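Reviewed: the Firnent laundry helper, two weeks into its stay with us
Kiran Pandey, November 18, 2023

I run the laundry room at the Trindville guest house, and I have folded more towels in my time than I would care to think about, so when the owners said they were taking a Firnent on trial I had my doubts and made a pot of tea. Santosh Kanaujia, who shares the shifts with me, was keener (he had been reading up on it since April and had saved all the leaflets, bless him).

Setting it up took us a morning. The manual runs to 100 pages, and I would say 15 of them are worth your time. After that it was a matter of finding a clear bit of floor by the washing machine, putting the basket where the left hand can get to it, and learning to walk round the cables – I still forget, and I do wish they were tidier.

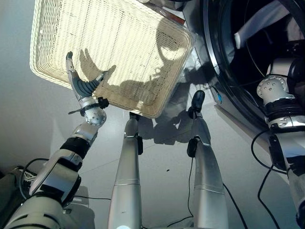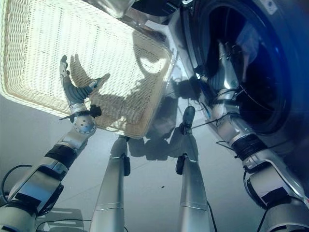 The Firnent and the cream wicker basket, in the laundry room.

What I like best is that it takes on the low work. Our machine is a front loader, and all that reaching into the drum was what sent me home with a sore back. Those curled grey fingers are gentler than I feared, too, and our old basket has come to no harm so far, rim and all.

It is slow, though. Santosh can clear a wash while it is still making up its mind about a pillowcase, and small things like socks are best kept for one of us. Bright sun through the window seems to bother it as well, so we pull the blind on good days.

As for our jobs, I did ask, and I would tell anyone else to ask before the box is opened. Our hours have stayed the same. I spend more of mine on mending and ironing now, and Santosh has taken over the linen orders from Drundberg, which he enjoys. I do miss the chatting a bit, because we used to empty the machines together and now one of us is usually upstairs.

Four stars from me. I would like a longer trial before the summer guests come, and a quicker answer from the helpline, where we are still waiting to hear back on ticket 2361.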